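About Trakoson

We write the software that lets a small delivery robot get itself across a street.

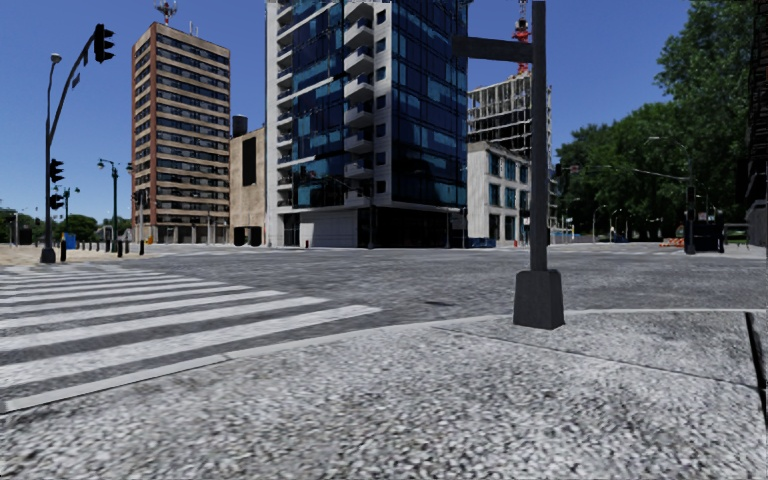
Trakoson started with one stubborn problem: corners. Driving down a sidewalk is pretty manageable for a robot these days, but corners are where everything happens at once - curbs, poles, crosswalks, signals facing four different ways - and that's the part we love working on!

Our main product is Willden, a planner that decides when to wait, when to go and which line to take. It runs alongside Evach, our perception package, which picks out curb edges, crosswalk bars and signal heads from low camera heights. Low matters a lot to us. A view from knee level is a very different thing from a view off the roof of a car, and a plain metal pole can hide half an intersection.

Nearly all our testing begins in simulation. We keep a library of 200 street corners, and every change to Willden has to get through 2,314 crossing runs before it goes near a real robot. We change the light, move the barricades, shift the starting spot a little and run it all again overnight. Mornings here tend to begin with coffee and a long list of replays, and yes, we still get excited when a run that failed for weeks finally comes up green.

There are 35 of us now, split between planning, perception and tools. The tools group built Ní Bhriain, our replay viewer, which shows what the planner was considering at any moment of a run (the paths it dropped as well as the one it took). We made it for our own debugging and customers kept asking for it, so it now ships with every license.

New corners go into the library every month, and the next big batch is due in September. If there's a crossing in your town that gives your robots trouble, send it our way - we'd really like to try it.

Page updated May 10, 2023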